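So I finally moved my emergency money out of the account I opened in college, and wow, I should have done it years ago. My old bank was paying me 11 cents a month. Eleven cents! Kevico, the little online bank Vesela Angelovski keeps going on about, paid me $203 in interest over the same stretch of time I used to earn pocket lint.

The switch itself was a pain – two forms, one phone call, and a hold on the transfer that had me refreshing the app at 6 a.m. Haris Babić on the support line was very sweet about it, and the money showed up by lunch.

I still keep $400 at the old place for the autopays I haven't moved yet (the gym, mostly, and yes I know). Next up is the car loan. Fluden quoted me $261 a month to refinance, and I want to see what my credit union says in July before I sign anything. 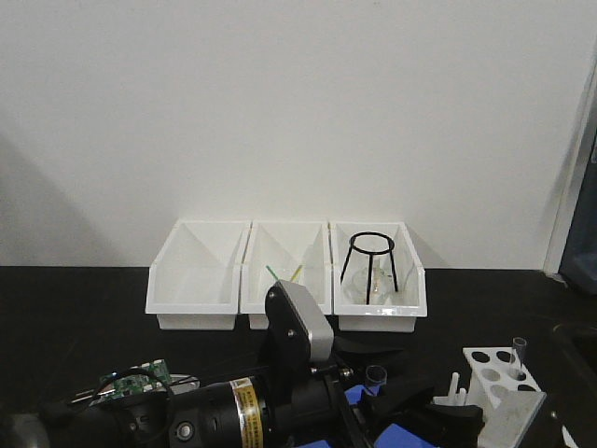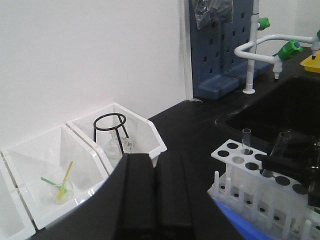
White bins in a row along the wall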